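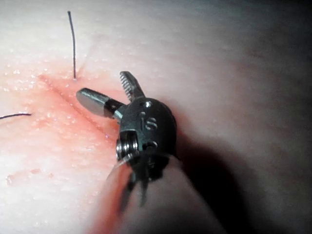

开场,先别急着翻页

大家好,我先自我介绍一句就行,别讲履历,上次讲履历讲掉了四分钟,Helge Viklund在台下一直看表。

今天聊的事情很窄:手术机器人的末端夹爪,配腕部小相机,换不同的控制器来跑,到底差在哪儿。我们组前前后后折腾了半年多,从五月开始搭台子,中间拆过两回。我不打算讲理论,公式一页都没有,想看推导的朋友会后来找我,或者直接找Fulvio Negri,他比我乐意讲(真的,你们拦都拦不住他)。

屏幕上这张先放着,让大家看看腕部相机给我们的视角。夹爪张开成一个大V字,一边是圆头,光滑的,另一边是带细齿的平爪。这两边的脾气完全不一样,后面大半场都在讲这个。停两秒,让后排的人看清楚细齿那一排反光。

顺便提醒坐前排的:画面里器械的杆子离镜头太近,糊成一大团,这个毛病等会儿单独说。

我们比了什么

控制器两套,一套是Zata,一套是Verton。相机支架也是两种,老支架叫Prastine,新支架叫Soliman。名字都是Catalina Henríquez起的,别问我什么意思,我问过,她不说。

任务只有一个:夹住切口旁边立着的那根黑线,提起来,换个角度,放下。听着简单吧?线细,站得又不直,顶上还带点弯,夹爪从下面斜着伸进去,差一点点就从齿边上滑过去了。每套组合跑400次,四种组合,按计划应该是1600次,最后能用的是1551次。剩下的主要是相机丢帧,还有一个下午是我自己把标定文件覆盖掉了。这段可以笑着讲,反正Radomir Kos每次开会都要提。

(这里一般有人问为什么不换更粗的线。答:换了就没意思了,粗线两套控制器都夹得住,分不出高下。)

Zata的手感是软,靠近的时候慢慢悠悠,最后一小段几乎是飘过去的。Verton干脆,说到就到,可是到了以后会抖一下,幅度很小,你盯着细齿的反光能看出来,一闪一闪的。我个人喜欢Verton,Tihomir Pavlović喜欢Zata,我们俩吵了整整一个夏天,到现在也没吵完。

数字我口头报一下就好,不放表格:第一次就夹到线的,Zata比Verton多17次,都是在新支架上跑的。换回老支架,差别就看不出来了。所以你说是控制器的功劳还是支架的功劳?我倾向于支架,Tihomir不同意,他今天也在,待会儿让他自己说。

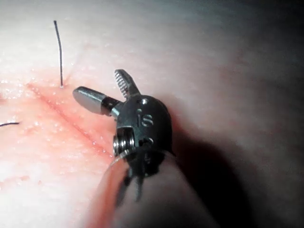 萨格勒布,2021年12月22日

这一段按当天的笔记念,别即兴发挥,我一即兴就跑题。

那天屋里暖气坏了,我们穿着外套干活。上午重新张紧钢丝绳,下午调开合角。笔记原话是:“圆头一侧回位偏慢,齿爪一侧正常,怀疑是腕部那一叠绕线的地方有摩擦。”大家看外壳左下侧那个一圈一圈、像线圈的东西,我们说的就是那一带。圆头根部有一截黑色的短圈,我们的跟踪程序拿它当参照点,因为它前面是锃亮的圆头,后面接着腕部外壳,中间一段黑,好认得很!

缝合垫本身也有讲究。切口是一条红线,周围一片粉红,上面全是细小的亮点。人眼看着没什么,程序看着就头疼了,亮点和细齿上的高光亮度差不多,老版本的检测经常把垫子上的亮点当成齿尖。Catalina后来加了一条规则,孤零零的亮点不算,得是排成一排、间隔均匀的才算。加完以后误检少了一大截,我当场请她吃了饭。

右边那一大块阴影也讲一句。光是从器械这边打过来的,影子就全落在右侧,越靠近器械越黑。线要是立在影子里,两套控制器都不行,谁也别笑谁。我们试过补一盏侧灯,结果亮点又多了一倍,Fulvio看了一眼就把灯拔了。

图像延迟:Zata这边我们自己测出来是200毫秒,偏高,但是很稳。Verton低一些,可是忽高忽低,操作的人反而更累。我自己连着操作一个小时,下来手腕是酸的,换Zata就还好。(这算是我唯一一次站到Tihomir那边,讲的时候别看他。)
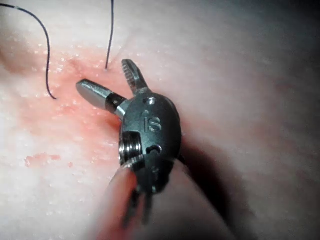
图3 腕部相机视角:夹爪张开,上方两根深色缝线

翻到这张的时候先问一下现场:如果是你,你用哪一侧先去碰线?举手就行。我每次问,选圆头的都比较多,觉得圆头安全。我们的经验是让齿爪先贴上去,圆头再合过来,这样线不容易被推跑。反过来做,线会顺着圆头那个光溜溜的面往外滚,追都追不上。

这张里有两根线,从画面上方过来,一根先弯一道再垂下来,末端是松的,另一根差不多是直着下来的。对检测来说这是麻烦的情况,程序得先决定认哪一根。我们现在的做法很土,操作的人先点一下,告诉它是这根,后面再自动跟。Radomir想做成全自动的,他写了一版,能跑,就是偶尔会把两根线当成同一根。代码他愿意分享,邮箱在最后一页。

再说回支架。前面欠大家的那个糊掉的杆子,画面中间偏下那一大团粉乎乎的就是了,挡掉不少地方。把相机往外挪,遮挡会小,可是齿就看不清了,两头为难。Soliman比Prastine外移了一点点,同时换了镜头角度,目前算是能接受,下一版还要改。

如果时间不够,延迟那段可以跳,支架这段一定要讲,Helge专门叮嘱过的。

提问环节备忘

有人问夹持力:我们没装力传感器,老实说没测,别编。

有人问控制器的价格:让他们找Helge。

有人问能不能上真实手术:我们做的只是台架上的比较,离那一步还很远,请他们去问做临床的同行。

有人问为什么不试第三套控制器:在排了,接口还没调通,明年开春再看。

最后记得把麦克风递给Tihomir,他有五分钟,超时我来打断。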